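How to Sort Out a Catch-All Basket Without Losing a Weekend

By Keith Kershaw
21 May 2020

Every home has a basket that was bought to hold one kind of thing. Ours was bought for gift wrap. Within a month it held gift wrap, the instructions for a fan, a sachet of something from a takeout order, and a key. I am told the key is important, so it stays.

This guide covers fabric baskets, the soft-sided kind with handles or without, and the paper-and-packets mess that collects in them. If your problem is a drawer, most of it still applies, except the part where you tip the thing upside down.

What you need

A cleared stretch of table or bed. A trash bag, a paper recycling bag, and a large envelope. Scissors. A pen that works, which may be in the basket. I also use two shoebox lids as trays, and I've seen people use baking sheets, but then somebody wants to bake.

You don't need a label maker. I bought a Hisia and spent the first evening labeling the label maker.

Step 1: Tip it out

All of it, in one go. Picking things off the top one at a time feels more civilized, and it's how I did it for years, and the bottom third of the basket never saw daylight. Hold the fabric by the base and give it a shake. Crumbs will fall out. Tip it onto an old sheet if you were planning to sleep on that bed.

While it's empty, turn it inside out and look at the seams. Wipe printed fabric with a damp cloth and a drop of dish soap, then stand it somewhere airy. Don't scrub the cartoon faces. They come off in patches, and then you have a basket with half a cat staring at you from the shelf.

Step 2: Pull the wrappers first

Start with plastic. Empty wrappers take up a ridiculous amount of room for things that weigh nothing, and they hide whatever is under them. Squeeze each packet before you throw it away. If it's flat, bin it. If it crunches, open it.

Clear packets with something still sealed inside go in the first tray. Don't stop to work out what they are. You'll be there until June.

Half-unwrapped items get fully unwrapped or fully wrapped. There is no reason to keep a thing wearing a third of its packaging, although I once kept an umbrella that way for two years on the theory that I might return it.

Step 3: Deal with the boxes

Open every small box. My last basket had 3 that were empty, and I had been carefully stacking things around them. Flatten the empties and put them straight into recycling. Loose bits of cardboard go with them, including the nice stiff piece you were saving. You have other stiff pieces.

A box with something in it gets one of two treatments. If the box is the natural home for the thing (tea bags, plasters, spare bulbs), it stays and goes on the shelf where you'd look for it. If the box is only there to make the thing look expensive, take the thing out.

Step 4: Paper

This is the slow part. Make three piles.

Keep: anything with a warranty date that hasn't passed, anything official, anything handwritten by someone you like.

Use: blank cards, unused envelopes, gift bags in decent shape. New Year cards count if they're blank. Torn paper bags don't count, however handsome the printing. I know. I had a big one I was fond of, and it had split along two edges, and I folded it neatly and kept it for another year before admitting what it was.

Go: everything else. Manuals are nearly all online now. I counted the pages in the booklet that came with our Warkach kettle, and there were 284, for a kettle. The part in English told me to add water.

Slide the Keep pile into the large envelope and write the month on the front. It doesn't go back in the basket. Put it with your other papers, wherever that is, and if the answer is "in the basket," now you know what to do tomorrow.

Step 5: Decide what the basket is for

One job. Say it out loud if there's anyone in the house who will also be putting things in it. Ours is now cards, ribbon and wrapping, and this has held up well apart from the batteries.

Put flat things back first, standing on edge along one side so you can flick through them. Small boxes go in the middle, where they prop the soft walls up. Anything long and tube-shaped should stand in a corner. If you lay it across the top it becomes a lid, and you'll start putting things on it.

Stop when the basket is two thirds full. Fabric sides bulge, which makes you think there's more space than there is. Hulme sells a stiff liner that fixes the bulging, and a cut-down cereal box fixes it too.

Step 6: The five-minute top-up

Once a month, repeat Step 2 only. Wrappers out, flat boxes out, done. I do mine while the Wuvum vacuum is charging, because it gives me a reason not to be vacuuming.

If you skip a few months, don't feel bad. Go back to Step 1 and bring the sheet.

Filed under: Paper & Clutter, Small Storage, Weekend Jobs

Questions or corrections: use the contact form | © Keith Kershaw, all rights reserved | Back to top

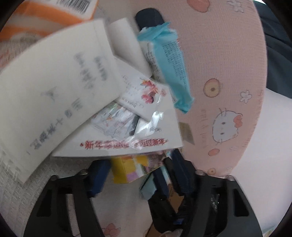 Pink fabric basket: paper, packets and small boxes.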